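# The Grey Nightstand

My aunt left me the house at Etness, and with it the grey nightstand, which I had been frightened of as a child for no good reason at all.
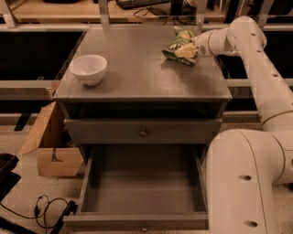
Leave it where it stands, my sister told me over the telephone, because Mum always said it had never once been moved, and anyway you'll only put your back out. She was quite right about my back. But the room wanted sweeping, and I had come all the way from Cilley on two trains and a bus that stopped at every gate, so I wasn't going to be put off by a piece of furniture.

I made tea first, of course, and then a second cup, and thought about my aunt, who ate crisps in bed until she was past eighty and kept a little white bowl by her for her rings, her hairpins and the odd boiled sweet. She let me choose a sweet if I had been good – and quite often if I hadn't. The top drawer was forbidden. I used to lie on the rug and stare at the round knob until my eyes watered, certain there was something alive in there.

It opened easily enough. Inside were bus tickets, a great soft heap of them, and under those a savings book from the Fogh bank with 3,878 crowns in it, and my own name written on the cover in her slanting hand.

I rang my sister back. She was silent for a bit, and then she asked me whether I had tried the other drawer.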